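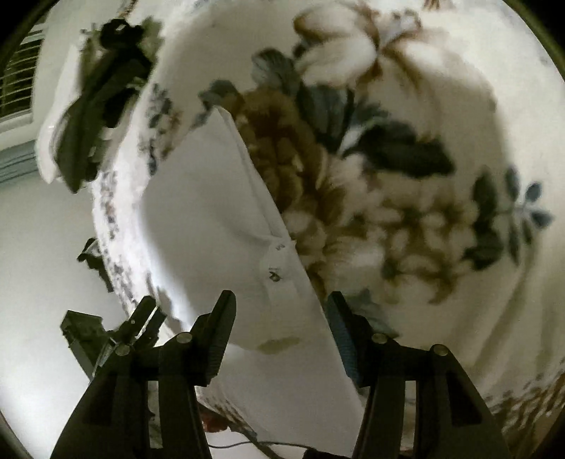
21 April 2026

Open day, second session. Writing this up before the urn gets emptied and everyone's memory improves.

Setup was the usual: floral cloth down as the background, white garment on top, hand-held gripper for demonstrating, arm on the bench for showing what it made of the demonstrating. I argued for the plain grey mat again and lost again. Amr Mansour's position is that the grey mat teaches the policy that the whole world is grey, and he has a point, but he isn't the one who has to look at the flowers for six hours.

Visitors came through in groups of whatever size the front desk felt like. The Kundau people were first and stayed longest. They run linen for motels and wanted to know about fitted sheets. Everyone wants to know about fitted sheets. I said we were on flat items and small garments this year and they took it politely, the way you take the news that a restaurant has run out of the fish.

Grasp notes, for whoever runs it next:

- Come in along the hem on the diagonal edge, jaws open, one either side of the cloth. Don't chase the corner. The corner looks like the obvious place and it slides straight out of the pads if you've only got the tip of it.
- Stitched or doubled hem gives the pads something to bite. Single layer next to it is hopeless on the ribbed tips, they skate.
- There's a pucker in the stitching just above the label. I used it as a landmark all day. It irons flat, so please don't iron it.
- Close slowly. Demonstrators who snap the trigger get a bunch of the floral cloth as well, and then you are folding the garment and the table together.

That last one happened in the first group and twice more after lunch. Good natured laughter each time. The arm has learned from somebody's snapping, too, because on its third public run it picked up the garment and the background in one confident movement and presented both to a man from Odamley, who clapped. I've flagged that run in the log. It's a perfectly clean grasp, if you don't mind what it's a grasp of.

Training set for the folding demo stands at 374 demonstrations after pruning. The sign by the door says 800. That was the September target, somebody laminated it, and laminated things are apparently binding. I told every group the real number, and one of the Kundau visitors asked whether the other lot were out the back.

Autonomous runs went better than the rehearsal. I'd call it a fair day. First fold mostly good, second fold good when the first one was, which sounds obvious but last month it wasn't the case. Failures were nearly all at regrasp: it lets go, goes back for the edge, and comes down a pad's width too far in. Same symptom as the Purkden trial. Amr thinks latency. I think the demonstrators all regrasp from wherever their wrist happens to be, so the data says "somewhere over there" and the arm is doing what it's told. We agreed to look at the traces before either of us says it louder.

Letting the public have a go with the hand-held one was the best part, and I was against it, so that's two arguments I should've stayed out of. Kids are better than adults. They don't try to hold the thing like a steak knife. One girl did 4 clean folds on the trot and then asked why the robot was worse than her when it had had more practice. Her dad started to apologise and I said no, it's on our list.

Less good: the retired gentleman who squeezed the trigger continuously while telling me about his time in bottling. Left jaw pivot had developed a click by the time he handed it back. Checked it at the break, no play I could find, click went away when I tightened the outer pin a touch. Came back by mid-afternoon. Needs a proper look before we collect anything we intend to keep. I don't want another week of demonstrations with a jaw that closes late on one side.

Talk in the side room: fifteen-minute slot, ran to around forty. The Lumbantobing crew asked the only hard question of the day, which was what happens when the item isn't white. I said we have coloured items in the set. They asked how many. I said fewer than I'd like. They wrote that down. They are offering to send us a box of mixed hospital stuff, drawsheets, gowns with ties and so on. The ties will be horrible. I said yes please.

Also got asked if it could do towels (yes), socks (no), a person's laundry at their actual house (no), and how much it costs to run against one teenager. Left that one for Amr, who has teenagers.

To do:

- Strip and check left jaw, both pins, replace pads while it's apart. Ribbing looked tired to me but I'd been staring at it all day.
- Pull the regrasp failures and line them up against the Purkden ones.
- Throw out the three runs where the floral cloth came along. Or keep one for the talk.
- New sign. Number in pencil.
- Reply to Lumbantobing about the box, ask for dark colours.
- Wash the demo garment, warm, do NOT iron near the label.
- Find out who has the spare trigger spring. It was in the blue tin at set-up and wasn't at pack-down.

Pack-down finished later than advertised. Amr took the arm controller back, I've got the gripper in my bag.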